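Second month with the Flarko picking kit. I said in May I'd write it up once the novelty was gone, so this is the write-up. Long thread, mostly about fingers and cables.

For anyone new: Flarko sells a bolt-on package for bin picking. You get a gripper, two sets of fingertips, an adapter plate, a control box and a license for their grasp planner. You supply the arm, the bin and the patience. I bought mine through Drultasau, the reseller, with my own money. No discount.

Unboxing was dull, in a good way. Everything on the packing list was in the carton. The adapter plate had the right bolt pattern. The torque values were printed on a card, which I wish more vendors would do.

Installation took an afternoon. The manual says an hour. The manual assumes your cable routing is already done and that you have never changed your mind about where the control box goes.

The control box wants a fixed address on the network and won't tell you this. It boots, shows a green light, and accepts no commands. Page 4 of a separate PDF covers it. The PDF is not in the carton.

Calibration is better than I expected. You jog the arm to a few corners of the bin, confirm each one, and it builds the wall model itself. Mine came out clean on the first pass. I reran it after moving the bin and it was clean again.

The planner treats those walls as hard limits with a margin you can set. The default is cautious. It gives up on anything close to a corner, and objects in a bin like corners.

Dropping the margin fixes most of that. It also means you had better trust your wall model. I went down in small steps and stopped when the wrist got close enough to make me reach for the stop button.

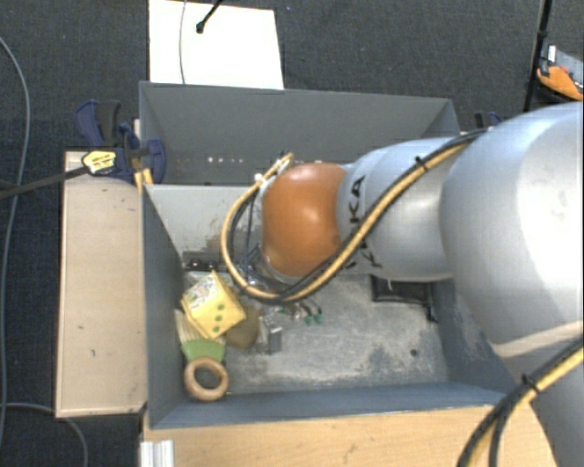 Flarko sells the kit on mixed objects, and that is the claim I care about. Any decent gripper can do identical boxes. My problem is bins where every item wants a different grasp. A yellow cube with dots tilted near the left wall and a tan ring lying flat by the front one are two separate problems, and the planner has to pick an order. It usually goes for whatever has the most clearance, which is sensible, and leaves the flat things for last, which means the end of every bin is slow.

Flat rings are the weak spot. The planner likes to straddle the whole ring from outside. A grasp across one side of it, one finger in the hole, holds better in my hands-on tests, and you can force it with a shape hint. You have to write the hint yourself, in a config file, per object.

Fingertips: the soft set grips well and picks up dust. Grip drops off gradually, so you don't notice until things start slipping on the lift. Wipe them with a damp cloth at the start of a shift. The hard set doesn't care about dust and is useless on anything smooth.

I put 1,000 cycles on the first soft set before swapping it. Visible wear at the leading edge, no tearing. Swapping takes two screws per finger and a small hex key they do include.

Cables. The kit's cable is a little short if your arm has a fat lower link and you want a proper loop at the wrist. Leave slack for full wrist rotation, then check it again at the deepest reach. I used spiral wrap the whole way along. Flarko's own clips let go after a few days, and I stopped putting them back on.

Software updates have been quiet. One since I started, and it fixed the thing where a failed grasp was logged as a success if the fingers closed on nothing. If you're on the older build, don't trust your success numbers. Regrade from video if you kept any.

Support: two tickets. The first was answered the same morning by Cyril Kershaw, who clearly knew the gripper and sent me a corrected config file with comments in it. The second sat for a week and came back with a link to the manual.

I also had the Arnonton gripper on loan for comparison. Faster close, better manual, nicer connector. Its planner wants a model file for every object, so for mixed bins it was out before lunch. If you run a fixed parts list, look at that one first.

Tăng is the other name people keep sending me. I haven't used it. Please stop asking me to rank it.

Price. The kit itself is fair. The planner license renews yearly, and without it the gripper drops back to plain open and close. Ask Drultasau for the renewal quote in writing before you order – mine was higher than the figure I was given on the phone.

Would I buy it again for mixed bins, yes. For a single known part, no, you'd be paying for a planner you don't need.

Config file with my ring hints goes up tonight once I've taken my network settings out of it. Wall margin values are in there too. They suit my bin, so start higher on yours.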